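Lista de verificação: mezanino, zona do cabide e da mesa
Edifício Wendstead, sexta-feira, 2 de maio de 2025
Verificado por: Iqra Marwat
Acompanhou: Aqeel Farooqui

1. Iluminação do teto: CONFORME, com reserva
Os tubos acendem. A ficha de outubro dizia «revisto» e não trazia assinatura, portanto para mim não foi revisto.

2. Cabos e condutas à vista: A VERIFICAR
Há um casquilho com cabos pendurados. O Aqeel garante que estão isolados. Quero ver isso por escrito, da Jotau, antes de pôr a cruz.
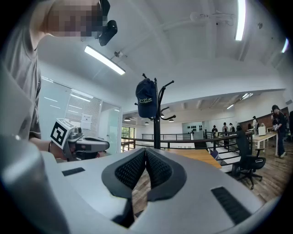 Vustis | Departamento de Segurança e Instalações

3. Cabide metálico: NÃO CONFORME
A base é pesada, dizem-me. Pesada para um boné, acredito. Em dia de chuva, com casacos todos do mesmo lado, tenho dúvidas. Distribuir o peso pelos ganchos e afastar o cabide da passagem. Não deixar correias penduradas ao longo do poste.

4. Guarda do mezanino: A VERIFICAR
O projeto indica 110 cm de altura. Falta medir no local, em pelo menos dois pontos, e não apenas copiar o número da planta, como da última vez. O corrimão de madeira precisa de ser apalpado à procura de farpas.

5. Objetos soltos junto à guarda: CONFORME, por enquanto
Por baixo há gente a circular. Nada em cima do corrimão, nem por um minuto. A Sidra Rizvi propôs um aviso na parede; já temos avisos que ninguém lê.
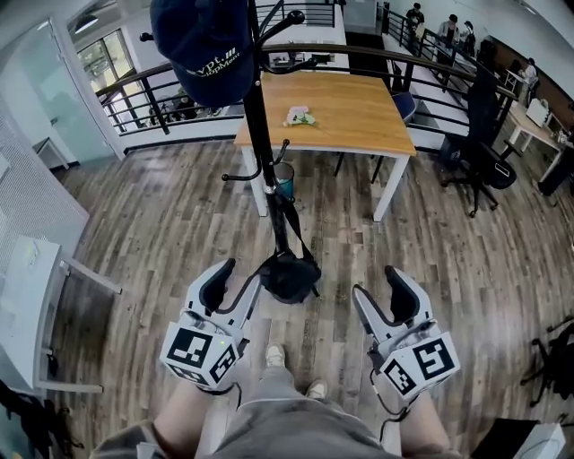

6. Mesa, cadeiras e circulação: CONFORME
Cadeiras arrumadas quando não estão a uso. As de rodas ficam junto às secretárias e não encostadas à guarda. Confirmar os travões ou, se não os tiverem, escrever que não os têm.

7. Caixote do lixo: CONFORME
Com saco. A frequência de despejo é «regular», palavra que não me diz nada. Pedir horário à Fouzia Orakzai.

8. Pavimento: A VERIFICAR
Procurar réguas levantadas e cabos atravessados no chão.

Pendentes: pontos 2, 3, 4 e 8. Não assino a ficha completa sem a medição da guarda. Cópia para Tariq Sandhu.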